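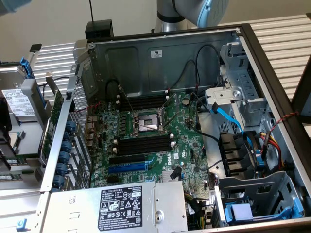
**Pultik and Hollis report results from robotic teardown study of used desktop workstations**

May 24, 2025 — Pultik, a robotics research company, and the electronics recycler Hollis today released the results of a joint study on taking apart used desktop workstations with robot arms. The method, called Dritent, plans each removal step from what the robot has already learned about the machine in front of it. It does not follow a fixed script for each model.

The study covered 186 teardown runs on tower workstations of 18 models, all from Hollis's regular intake. The robot was asked to take out memory modules, hard drives, expansion cards and processors in a condition fit for testing and resale. Power supplies and motherboards were left in the case.

Recyclers often shred desktop computers whole or strip them by hand. Fixed automation has been hard to justify because incoming machines vary so much. Two towers with the same model number can have different cable routing, different drive trays or parts added by an earlier owner.

Dritent keeps a running list of which parts can be reached and which are blocked. When a step fails, such as a latch that does not release, the system records the force applied and tries another approach angle or moves on to a different part. After 50 practice runs, the planner needed 40 percent fewer retries per machine than it did at the start of the study.

"Cables are the main problem," said Jouko Hyvönen, who leads the manipulation group at Pultik. "A drive is a rigid box and it comes out the same way every time. A cable lies wherever the last person left it, and the robot has to deal with that before it can get at anything else."

Processor removal was the slowest step. The robot has to release the load levers, open the retention frame and lift the chip straight up without touching the contacts. Hollis technicians inspected every socket after removal, and the work was paused in March while the fingertips were redesigned to give more clearance.

"We want parts we can sell with a test report," said Meriem Abdel Rahman, operations manager at Hollis. "If the socket pins are bent, the board is scrap, so we were strict about that from the beginning."

The study did not include laptops or all-in-one computers. Side panels were opened by hand before each run, and the time for that step is not counted in the results.

Motion logs and force readings from the study will be released through Flolletti, Pultik's online data archive, along with a technical report. Pultik and Hollis plan a second round of tests that will add small form factor desktops and automatic panel removal.

**About Pultik**

Pultik develops planning and control software for robot arms used in repair, sorting and disassembly.

**About Hollis**

Hollis collects, tests and resells used office electronics and recycles what cannot be resold.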